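Plallivon Plan: Grasp Planning and Scene Testing Software

Version 2 of Plallivon Plan is available now for new and existing customers.

Print this page | E-mail this page

Plallivon Plan is a software package for teams who program arms to pick up things that were never made for a machine to pick up. It takes the data of your camera, finds the objects, proposes how to hold each one, and calculates a path for the arm which does not hit the table, the container or the other objects. You can do the whole work in simulation, and later send the same program to the real cell.

We wrote the first version for our own use. Our company was making picking programs for a food distributor, and every change in the program needed an arm, a person and a box of groceries. The fruit became soft after two days and the measurements were no longer the same. Kidus Yilma, who leads our planning group, began to build the table and the groceries as models, and after one winter we were doing most of our tests there.

What is in the package

The package has four modules. They are installed together, but each one has its own license key, so a team that already has a good perception system can take the planner alone.

Clestum Scene is the simulator. You place a table, an arm and objects, or you let the program place them for you. Furniture, floors and walls come with the standard library, and you can import your own models in the usual mesh formats. Lighting, surface color and texture can be changed between runs by a script. We recommend to use this from the first day, even when your real cell has only one kind of table. A detector trained on one surface learns the surface.

Plallivon Detect finds objects and estimates their position and rotation. It works with color images, or with color and depth together. It gives a confidence value for every object, and the planner can refuse to act when this value is under your limit.

Plallivon Grasp proposes holds for two-finger grippers. It sorts them by expected stability, by the free space next to the fingers, and by how easy the arm can reach them. The weights of these points are in one text file, with comments, and you may edit them without a new build.

Hailu Monitor records each run. It stores the camera images, the joint values, the chosen hold and the rejected ones, so that you can open a bad run and see on what moment the decision was taken.

The grocery table

Most customers begin with the grocery table, a ready project which is installed with Clestum Scene. Packages, fruit and vegetables lie on a wood table, and the arm must take them one by one. The default settings put objects near each other on purpose. A hold that is easy on an empty table can become impossible when the neighbor object is in the way of one finger.
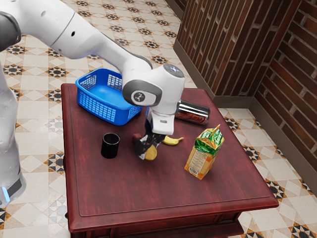

Clestum Scene, grocery table project: gripper closed on a small object, with the banana beside the fingers and the juice carton and soda can further right.

In this project the planner treats every object which it is not picking as an obstacle. You can select between two obstacle models. The simple one puts a box around each object and is fast. The detailed one follows the shape, and it permits the fingers to go down in narrow places, for example along the inner curve of a banana. We suggest to begin with the simple model and to change only if the planner rejects too many holds.

Shiny objects deserve some special attention. A metal can gives bright highlights, and with a real depth camera these places often come back as holes in the data. Clestum Scene can simulate such missing depth. The option is switched off after installation, please switch it on before you compare your simulated results with real ones.

Working with partial views

A camera that is mounted close to the work sees little of the table. Objects come in the image from the border, and the detector must decide with one half of a fruit or with a strip of printed cardboard. In version 1 the detector ignored any object that touched the image border. This was safe, but it made the planner blind for obstacles which were certainly there.
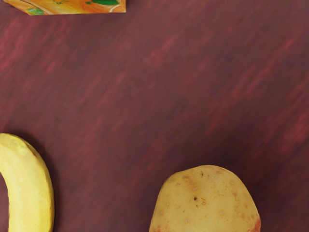 Version 2 keeps these objects and marks them as partial. A partial object can never be a pick target, but it stays in the obstacle map, with an additional margin on the side that the camera did not see. When the arm moves and a wider view is available, the program joins both observations and the margin is removed. For round things like a potato the shape is completed by fitting a smooth surface. For cartons it uses the straight edges, if it can find minimum one.

You can set the margin for each object class. Chaltu Alemneh, who maintains this part of the code, advises to leave it at the default value for vegetables, because their size is so different from one piece to the next. For packaged goods with a known size you can make it smaller without risk.

If the wood grain of your table is strong, please check the option "texture edges" in Plallivon Detect. Long parallel streaks were sometimes read as the edge of a box. With the option active, a line is accepted as an object edge only when there is also a difference in depth or in color area.

Object library

The standard library has 815 object models: fruit, vegetables, drinks, household containers, small tools. Each model has a mass, a friction value and a list of tested holds. You may change all of these values. For produce we supply several variations of the same thing, with spots and differences in skin color, so the detector does not learn one perfect potato.

Customers who need their own products in the library can scan them or send them to us. Shazia Jadoon and her team prepare the models and return them with the physical values measured. Please do not send fresh food without asking us before.

Requirements and limits

- A Linux workstation with a dedicated graphics card. A laptop is enough for the planner alone, but not for Clestum Scene with full lighting.
- An arm with a position interface. Drivers for common six-joint and seven-joint arms are included. For others there is a template and a short guide.
- Two-finger grippers only. Suction is in preparation and we do not give a date.
- Scenes with liquids, cloth or bags are not supported. They can be displayed, but the contact forces will be wrong.

A scene script in Clestum Scene can generate up to 2,000 arrangements in one batch. For larger jobs you start several batches, and Hailu Monitor will put the results in one report.

What is new in version 2

- Partial objects stay in the obstacle map.
- The detailed obstacle model can be limited to the area near the gripper, so the rest of the table is calculated with boxes.
- Planner messages are written in full sentences. Before, you received a number and had to look for it in the manual.
- Runs can be compared side by side in Hailu Monitor, also when they were made with different versions of the weights file.
- The start window does not open anymore on the second monitor.

Projects from version 1 open without conversion. The only exception is weights files edited by hand: there the names of three entries have changed, and the program will show you which ones at first start.

From a customer

Plarkanix, which prepares mixed vegetable boxes, uses the package for the program of its packing arm. Liya Sisay from their engineering office wrote to us: "We had a working planner of our own and we kept it for six months next to yours. The recordings were the reason to change. When a pick fails I want to see the holds it did not choose, and in our old tool this information was gone."

License and price

A license for one workstation costs 3,000 dollars per year and includes all four modules, updates and e-mail support. Single modules are priced on request. Universities and schools can ask for a teaching license, which has the full functions but a limited number of saved runs.

A trial version runs for thirty days. It includes the grocery table project and a small part of the object library. When the trial ends, your files stay readable and you can export them.

For questions before buying please write to Mebrat Tesfamariam in our sales office. It helps if you tell us your arm, your gripper, your camera and what kind of objects you want to pick. Technical questions are passed to the developers, and the answer comes normally the next working day.

Page updated 2025-07-04

Get release notes by e-mail. Enter your address to subscribe to the Plallivon newsletter. You can unsubscribe at any time.

This site uses cookies to remember your language and your login. Accept | Settings

Contact | Copyright Plallivon. All rights reserved. | Back to top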